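A morning at the Uswood household textiles fair
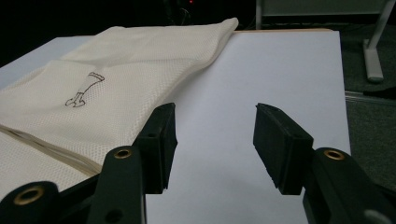
Uswood bills itself as a fair for people who care about what goes in the linen cupboard, and it charges 5 pounds on the door to find out whether you do. I went in February, arrived when it opened and was eating a cheese roll in the car park by noon. The Zervas stand was the one I had come for, as their leaflet promised a way of folding that would "give you back a shelf". I have been promised shelves before. What you get is a cream cloth with a waffle sort of texture, doubled over into layers on a white board, with a little outline of a leg or a boot on it in thin black lines. I liked the boot. The fold was a fold. The layers sat neatly enough at the edge, but the top had a fat round crease, and I can manage one of those at home without a leaflet.

The woman on the stand told me the cloth would last 414 washes. I asked why not 415 and she went to fetch a colleague, who told me it was a tested figure and gave me a pen.

Bullora, two aisles along, had towels. They were good towels. They were also 27 pounds each, and the sign said "from", so I didn't ask what the others cost. A man was stroking the top one with his eyes shut.

Dromix I can't make up my mind about. They sell dividers for drawers, and the talk they gave at half past ten was mostly about how badly the rest of us keep our drawers. It was standing room only. Afterwards there was a queue to buy, and I joined it, then left it when I saw the small set didn't include the clips.

Parking is free for the first 100 cars, after which you are sent to a field. Go early and wear boots. The tea is by the back doors and comes in proper cups. I may go again next year if Zervas bring something other than a fold.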